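Section 4: Setting up the desktop drawer box

Read this section before you put anything in the drawers. It covers where to stand the box, first cleaning, loading and everyday care. For the wall rail and the large cabinet, see Section 6.

4.1 Choosing the place

1. Clear a patch of table a good bit larger than the box. You will need room in front for the drawers to come out to their full length.
2. Wipe the table with a dry cloth. Grit trapped under the base will scratch both surfaces.
3. Peel off the protective film from all outside faces, starting at a corner. Do not use a blade.
4. Set the box down square to the back edge of the table, with the drawer fronts facing you.

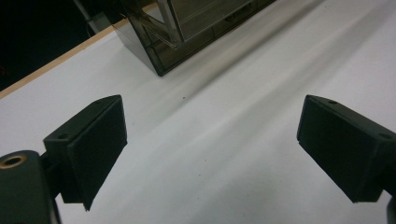 Smoked box on a white table, with clear space in front.

Note: The smoked finish shows dust less than the clear one, but it shows fingerprints just as much. Handle it by the lower edges where you can.

Caution: Do not stand the box on a radiator shelf or in a window that gets full sun. The plastic may bow, and a bowed drawer will not run straight again.

4.2 First cleaning

1. Take each drawer out by pulling the knob gently towards you and lifting slightly at the end of its travel.
2. Wash the drawers by hand in lukewarm water with a drop of washing-up liquid.
3. Rinse, then dry with a soft cloth. Paper towels leave fine marks.
4. Wipe the inside of the casing with the same cloth, well wrung out.
5. Refit the lower drawer first, then the upper one.

Caution: Never use window spray, white spirit or anything containing alcohol. These cause fine cracks -- usually at the corners first -- and the guarantee does not cover them.

4.3 Loading the drawers

Put the heavier things in the bottom drawer. Staplers, hole punches and tins of drawing pins all belong there. Keep the upper drawer for light items you reach for often.

1. Load the lower drawer and close it.
2. Load the upper drawer. Do not go over 400 grams.
3. Open the upper drawer fully and let go of the knob. If the casing tips forward at all, move some of the contents down.
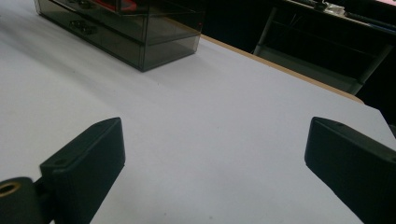
Pull on the knob only. Pulling on the top lip of a drawer bends the front panel outwards and in time it will catch on the casing. If a drawer sticks, take it out and check for a paper clip or a staple at the back before you try anything else.

Note: Small loose parts such as beads, screws and spare fuses tend to slide to the back of an open drawer. They are better kept in a box with dividers.

4.4 Using a divided box alongside

A lidded compartment box makes a good partner for the drawers. Stand it on the same table, with its latch towards you.

1. Check that the latch is fully undone before you raise the lid.
2. Fill one compartment at a time, and stop a little below the top of the dividers.
3. Lower the lid and make sure it lies flat before you fasten the latch.

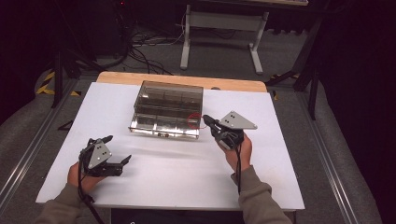 Always slide or carry the box level. Tipping it can let flat items such as washers and sequins creep over the dividers, even with the lid fastened. If you have to store it upright, pack each compartment with a piece of tissue first.

4.5 Everyday care

Dust weekly with a dry microfibre cloth. Every 2 months, empty the drawers and repeat the steps in 4.2.

Spare knobs can be ordered from Bulex in Brellport. Quote part 256 and say whether your box is clear or smoked.

Section revised 3 January 2024, P. Gilmartin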